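20 February 2020
Cup colour and sweetness, second go

Read the Flandilent leaflet again over breakfast. It says squash tastes sweeter from a warm-coloured cup, and gives no method, no blind and no mention of who did the tasting. Efraín likes it. I don't, but we may as well try it properly.

Mixed 2000 ml of orange squash in one jug, batch 2839, so everybody at least gets the same drink. Last August we mixed by the glass, and I wouldn't trust any of those scores now.
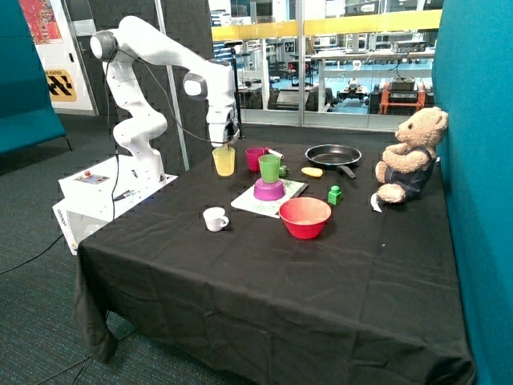 Yellow, magenta and light green cups on the black cloth.

Ulises scored the yellow cup top both times. He had also read the leaflet. Anas couldn't tell any of them apart and said so, then changed his mind after hearing Ulises. Must have people write scores down before anyone talks.

The obvious trouble is that you can't hide a cup's colour when the colour is the thing being tested. We could hide the question though - ask about temperature and sourness as well, and bury sweetness among them.
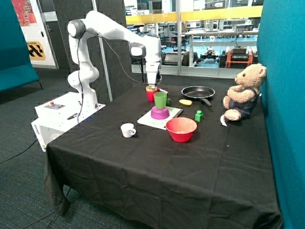 Photo: Amarachi Garba

Amarachi thinks the rim matters more than the body of the cup, being what you see as you drink. Plausible, untested. Octavio says Mamani found an effect with hot chocolate, but he can't find the paper, so I'm leaving it out until he does.
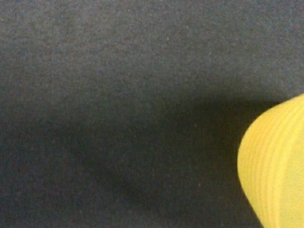

Yellow against dark grey, close up.

Scores as they stand: a mess. Two tasters is no basis for anything, and one of them was primed. The differences are smaller than what I get scoring the same glass twice.

To do: written slips, more tasters from the Drarilville lot, plain water between sips. Weigh the concentrate next time. Ask Octavio for that reference again.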